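Against the Family Archive

Every few months another company offers to rescue my memories. The latest is Pesidia, which wants 3 dollars a month to scan, sort and "surface" every photo my family ever took. Danzer does much the same thing with a nicer logo. I have read both sales pages twice and I still don't know what problem they think I have.

The pitch goes like this. You own thousands of pictures, they are in boxes and on old phones, and one day they will be gone. Fine. Most of them should be. My parents left around 300 prints when they moved out of the house in Notadton, and I went through the lot in one evening in July. Half were of hills. There were a dozen of a car my father sold before I was born. I kept what I wanted and threw away the rest, and I slept well.

What bothers me is the idea that picking is a failure. The ads talk about "losing" pictures as if every snapshot were a relative. But a person who hangs one picture in the hall has made a decision, and has to walk past it every day. A person with 100 albums in the cloud has put the decision off, and pays a monthly fee to keep putting it off.
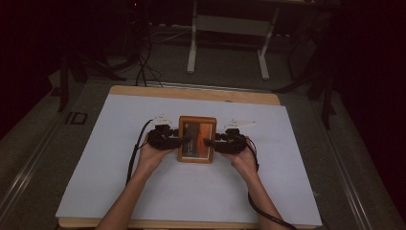
Els Baert wrote to me after an earlier column that I had it backward: she threw out her mother's prints in a hurry, kept the one she thought was best, and now can't remember the faces of two aunts. She would pay any of these firms double to have the box back, she said, and she thought I was young enough to be smug.

She may be right about smug. I'm less sure about the rest. A scan of an aunt whose name is on no label is a stranger in a good hat, and the software won't fix that. Duten claims its service can group faces across decades. I tried the free trial, and it decided that my grandfather and my brother-in-law were the same man. I let it stand for a week to see if anyone in the family would object. My sister thought it was an improvement.

If you want your children to know who the people are, write the names on the back in pencil. Then get rid of the hills. As for the monthly fee, I canceled the trial on the last free day, and Duten has sent me three emails since, all asking whether I'm sure.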